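Bathroom Fixtures and Fittings: Domestic Practice
Handout 4: The toilet, considered as a collection of parts

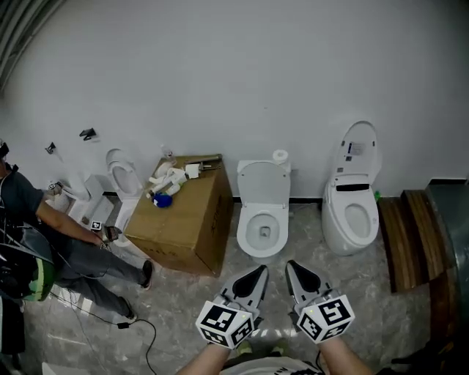

Last week we finished basins and traps, and most of you have now learned that a trap holds water on purpose. Keep that thought. The toilet is the same idea with a seat on it, and nearly everything that goes wrong with one is a variation on water being somewhere it wasn't invited.

Read this before the practical. The people who read it beforehand spend the session fitting things. The rest spend it looking for the washer they are kneeling on.

1. What you are working on

For this unit the word "suite" means a pan, a cistern and a seat. It doesn't mean a room with a view, whatever the Lovimley showroom catalogue says. Lovimley also calls a cistern lid a "cap element". In your written work, please call it a lid.

We deal with two families.

The plain floor-standing suite. Pan on the floor, cistern behind, seat and lid hinged between the two. Parts are cheap and mostly interchangeable, and it can be understood in an afternoon by anyone willing to get their knees dirty. If you own a house, you probably own one of these.

The smart toilet. Bulkier, rounder and convinced of its own importance. Depending on the model it may warm the seat, wash the user or raise its own lid as you walk past, which is alarming at three in the morning. It needs power as well as water. The electrical side is outside this course and, in this country, outside the law for anyone without a licence. You may look at the housing, clean the housing and admire the housing. Leave the screws alone.

On price: the Pellia smart unit we discuss in section 5 was quoted to us at $3,090. The plain suite beside it on the same quote was $203. Both flush. Draw your own conclusions and put them in the margin.

2. Setting out your parts

More time is lost here than in any other part of the job. A cistern contains a surprising number of white plastic pieces which all look like one another until they're wet and you are holding the wrong one.

Find a surface near the work and off the floor. A bench is ideal. A sturdy carton the right way up is perfectly good, and at this height it is often better than a bench because you can reach it from a crouch. Check that it will take the weight before you trust it with anything ceramic.

Keep fittings together and tools apart from them. Long tools go along the back. Anything round goes where it can't roll, or in a dish. Anything with liquid in it should have its cap on, including your own drink, and your own drink should not look like the cleaning solution. We've had that conversation once and I would prefer not to have it again.

Lay parts down in the order they came off, left to right. When you refit, go right to left. Left-handers may reverse this, provided they remember that they have.

3. The parts, with the names people really use

Inlet valve. Lets water into the cistern and shuts it off at the set level. Also called the fill valve, or "the hissy bit" when it's on the way out.

Float. Rises with the water and tells the inlet valve when to stop. Older cisterns have a ball on an arm, and newer ones have a cup that slides up a stem. Never bend a brass arm to adjust the level if there's a screw provided. Your grandfather bent it, yes. Your grandfather's toilet also ran all night.

Outlet valve. Holds the water back until somebody presses the button. Most slow leaks into the pan come from a worn seal here.

Overflow. Takes surplus water to the pan, so that a failed inlet valve wastes water quietly and leaves your ceiling downstairs alone.

Pan collar. Joins the pan to the waste pipe. Cheap, unglamorous and the only part on this list that anybody will smell.

Seat hinges. Two bolts, two nuts, and a lifetime of going slightly loose.

4. Finding a leak into the pan

A slow leak can be almost invisible. The traditional test costs next to nothing.

Take the lid off the cistern and put it flat on a towel, away from feet. Add a few drops of food colouring to the cistern water. Don't flush. Go and have a cup of tea. If there is colour in the bowl when you come back, the outlet seal is letting water past.

Before you order a new seal, turn off the water, flush to empty the cistern, take out the outlet valve and wipe the seal and its seat. Grit and scale cause plenty of leaks that get blamed on rubber. If the seal is hard, ridged or leaves black on your fingers, replace it. Take the old one to the shop with you. The person behind the counter at Tambunan Plumbing Supplies has heard "it's sort of a medium one" before and was not helped by it.

Worked problem. A cistern in the Plollora flats leaks 119 litres a day into the pan. The tenant reports it after 200 days, having assumed the noise was the neighbours. How much water was lost?

119 x 200 = 23,800 litres.

Now write two sentences to the tenant explaining this without using the word "obviously".

5. Clearances, or why your knees hurt

A toilet in a catalogue stands alone in a white room the size of a tennis court. A toilet in a house stands between a wall and something else, and you will be working in what's left over.

Measure before you buy. You need the distance from the finished wall to the centre of the waste outlet (the set-out), the width available either side of the pan, and the height of the raised lid if there's a shelf or a window above. The finished wall means the tiles or the paint. It doesn't mean the studs, and it doesn't mean where the wall was before the renovation.

Curved walls deserve a special mention. A straight-backed cistern against a curved wall will touch at one point or at two, and in neither case will it sit the way the drawing promised. Check the gap with a straight edge before you mark any holes. Don't fill the gap with silicone and hope.

The Pellia is deeper from front to back than the plain suite. People regularly measure the width, feel pleased with themselves, and discover at delivery that the door no longer opens.

6. Working habits

Shut off the water first. Then check that it's off by flushing, as isolating taps that haven't been touched in years like to turn without closing.

Hand-tighten plastic nuts, then give them a quarter turn. Porcelain doesn't bend. It gives you no warning and then you own two pieces of it.

Crouch with one foot forward and change sides now and again. Kneeling pads are in the cupboard. They're ugly and you will want one.

Lids up while you're working on the bowl, and down before anyone carries tools across it. Small metal things love an open toilet.

7. For next time

Bring a torch, an old towel and clothes you have stopped caring about. Sketch the inside of your own cistern at home and label at least five parts. If you share a bathroom, warn the household first.

We start with pan collars. Eat lunch beforehand.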